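Chargers and Power Adapters – Frequently Asked Questions

How do I know which adapter fits my laptop?
Please turn your old adapter over and read the label. You need three things from it: the output voltage (V), the output current (A) and the shape of the plug. If the label is not readable any more, look at the bottom of the laptop, where the input values are usually printed. You can also write to us with the full model name, and Shirley Carrier from our customer desk will look it up for you.

Must the voltage be exactly the same?
It should be the same as on the original. A difference between 19V and 19.5V is accepted by many laptops, but we do not recommend to decide this alone. Send us the model name first. A difference bigger than this can damage the charging circuit, and such damage is not covered by our warranty.

Can I use an adapter with more amps than the original?
Yes. The laptop takes only the current it needs, so a higher number of amps is no problem if the voltage and the plug are correct. An adapter with fewer amps is a different matter. It can become too hot, or the battery will charge very slowly, or the laptop will show a message that the adapter is not recognized.

What is the difference between the Brorton and the Dinumero adapters?
Brorton is our standard line. Each Brorton adapter has one fixed plug and is made for a certain group of laptops. Dinumero is our universal line, which comes with a set of tips that you change by hand. If you have only one laptop, take Brorton. If there are several laptops in your home or office, Dinumero is usually cheaper in the end.

My Dinumero tip is loose. Is it broken?
Probably it is not pushed in completely. Unplug the adapter from the wall, take the tip out, and push it in again until you feel a small click. If it is still loose after this, we will send you a new tip free of charge. Please tell us the number that is printed on the tip.

The light on the adapter is on, but the laptop does not charge. What should I do?
Shut down the laptop and unplug the adapter. If your battery can be removed, take it out, wait 2 minutes, then connect only the adapter and start the laptop. When it starts normally, the adapter is working and the problem is most likely the battery. When it does not start, try another wall outlet before you contact us.

Is it normal that the adapter gets warm?
Warm is normal, also during the whole evening. It should not be so hot that you cannot keep your hand on it. Put it on a hard, flat surface where the air can move, and never under a pillow or a blanket. A desk or a plain table is a good place.

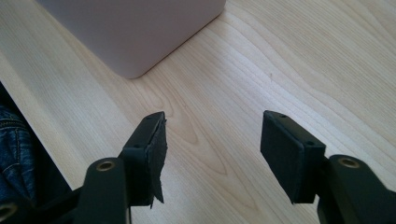 A table with a flat wooden top.

Can I leave the adapter in the wall when the laptop is not connected?
You can, but it uses a little electricity all the time. We advise to unplug it when you go away for several days, and also during a thunderstorm.

Which cable do I need for my country?
We send the wall cable for the country of your delivery address. If you need another one, for example because you travel, write this in the comment field when you order. The adapters themselves accept from 100V to 240V, so only the cable has to be changed.

Where do you ship from?
All orders leave from our warehouse in Chaturvedi. Orders paid before 2 p.m. are packed on the same working day. You will receive a tracking number by e-mail – please check also the spam folder before you write to us that it is missing.

Can I return an adapter that does not fit?
Yes, within 30 days after you received it. The adapter must be complete, with the wall cable and all tips. Fill in the return form 513, which you find in your customer account, and put it inside the package. We refund the price of the product. The cost of the return shipping is paid by you, except when we sent a wrong item.

How long is the warranty?
Brorton adapters have 2 years and Dinumero adapters also have 2 years. The wall cables have one year. The warranty does not cover a cable that was cut, bitten by a pet or repaired with tape.

Do you sell to companies and schools?
Yes. For orders of 4 pieces or more of the same model you can ask for a special price. Emilian Iordache is responsible for these orders and will prepare an offer with an invoice. Please give him the model names and the quantity already in your first message.

What should I do with my old adapter?
Do not put it in the household trash. Most towns have a collection point for small electronics, and many electronics stores take old adapters too. Botunine customers can also send the old one to us together with a return. Write "recycling" on a piece of paper and attach it to the adapter, so that we do not test it by mistake.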